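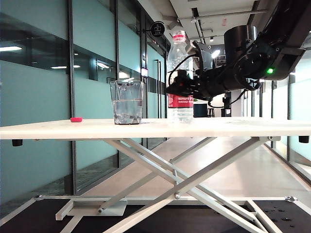
Theresia Gasser wrote back on my draft that a water level you can't see in the depth channel isn't a measurement, it's a guess with a number attached, and that I should say so before I reported a single result. Fair enough! So let me say it. Depth sensing is close to useless on the stuff we care about in this section. Clear cup, clear bottle, clear water, and behind them a corridor full of glass walls and ceiling lights that bends its way through all of that plastic. When I first plotted the raw point cloud I thought I'd loaded the wrong file.

What we wanted to know is how much of a bottle-and-cup task Bedach can do when it only gets the color image and the joint readings. Bedach is the policy from the previous section, same weights, same gripper, nothing retuned. I trained it on 700 demonstrations, all by teleoperation, and I'll admit that my own early ones are pretty ugly (lots of hovering next to the bottle, then a sort of lunge). We kept them in. I went back and forth on that for most of January and I'm still not sure it was the right call, but taking them out made the policy worse at recovering from a bad approach, so in they stayed.

The task has two parts, grasp and pour, and I score them separately. For the grasp, the gripper has to close on the bottle and hold it clear of the table. For the pour, the water in the cup has to end up inside a band we agreed on beforehand, with none on the tabletop. A pour that hits the band and leaves a puddle counts as a miss. Some people I showed this to found that harsh, and maybe it is, but a puddle near a power supply changes how you feel about partial credit.

Our comparison method is Jacobs, the keypoint planner we used as a baseline all through the paper. It needs depth to place its keypoints, so to be nice to it I gave it the cleaned-up depth maps from Plendska, our fill-in network. Each method got 60 trials per condition, and there were 4 conditions: cup near the bottle, cup far from the bottle, lights dimmed, and a white tabletop in place of the dark one we trained on. I expected the dim lights to be the hard one. They were fine! Both methods lost a little and that was that.

The white tabletop was where things got interesting. The lower edge of a clear cup pretty much disappears against a pale surface, and the best cue left is the thin bright line along the top of the water. You can pick that line out in Figure 2, in the cup beside the open bottle, and also see how shallow the target is that the policy has to judge.
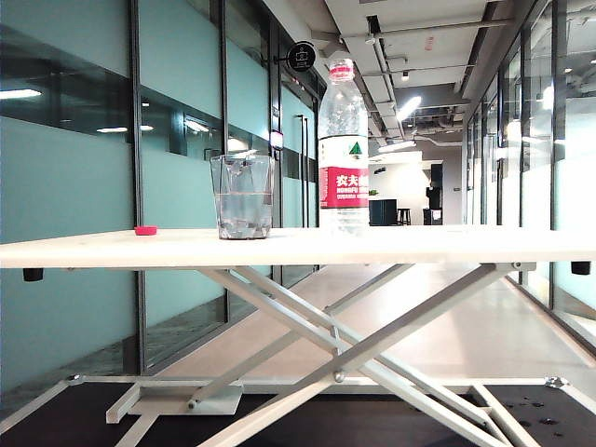
Jacobs fell apart in that condition. Plendska kept filling in the cup as a solid block, sometimes with a flat lid on it, and the planner then very sensibly refused to pour into something that had no opening. I can't even be mad at it. Bedach did a lot better and finished most of its pours inside the band, though its misses were all of one kind: it stopped too early. My best explanation is that it takes a reflection on the cup wall for the water line. When I blurred the upper half of the cup in the input image and replayed the logged trials offline, the early stop signal went away in nearly all of them, so I'm fairly comfortable with that story. It's still an offline test, and I haven't rerun it on the arm.

Grasping was less dramatic. The colored label gives both methods something solid to aim at, and neither had much trouble getting to the bottle. I'd be careful about reading too much into this. We only used bottles with labels on, and when I peeled one off, just to see, Bedach closed its fingers on thin air next to the shoulder of the bottle and then carried on pouring nothing with total confidence. I didn't run enough of those to put them in a table, so please treat it as a story and leave it out of any comparison.

One more wrinkle, for anyone who wants to reproduce these numbers. The Zandton controller firmware changed on 1st October, partway through the far-cup trials, and the new version smooths the wrist motion a bit more on the way down. I reran the whole far-cup condition afterward for both methods and only report the new runs. The old logs are in the supplement. They look slightly worse for Jacobs and slightly better for Bedach, so swapping them out didn't do us any favors, but mixing the two sets would have made the timing plots impossible to read. The timing plots themselves come in the next section, along with what happens when the cup already has water in it before the pour begins.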